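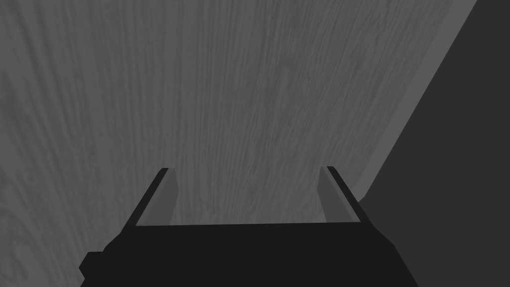 Can a robot arm learn to stop its gripper short of a table edge if it has only ever practised in simulation?

According to a group at Fodor, a small lab in Horkow, it can in most trials, provided the simulated wrist view is stripped of colour and the surface texture is changed between practice runs.

The method, named Flumitus, trains a control policy on greyscale views rendered from just behind the gripper. The policy receives no depth data and no map of the bench. It has to judge from the view alone where the work surface ends, then keep both fingers on the near side of that boundary while it moves to a target position.

Training used 600 simulated surfaces, among them wood grain at several scales and levels of blur. The position and angle of the edge were drawn at random for each one. Lead author Aranka Kocsis said grain had been the hardest texture for earlier versions, which tended to treat any long streak as an edge.

"A strong line in the grain and the real boundary can look much the same in grey," Kocsis said. "The policy had to learn that the boundary stays straight and has a different tone on the other side."

The finished policy was moved to a physical arm at the lab's Fatutville workshop without further training. Of 400 attempts on real benches, 341 ended with the gripper inside the boundary and at its target. A version trained on colour views, with all other settings left the same, scored lower on benches whose colour did not occur in training and matched it elsewhere.

Most failures fell into 2 groups: benches with a glossy finish, where reflections of overhead lights were read as edges, and benches standing over a floor of similar brightness. The authors list the second as unresolved.

All trials were run with an open, empty gripper. Carrying an object would block part of the view between the fingers, and the paper makes no claim about that case. A follow-up study with 3 object sizes is planned - the lab expects to begin it in September.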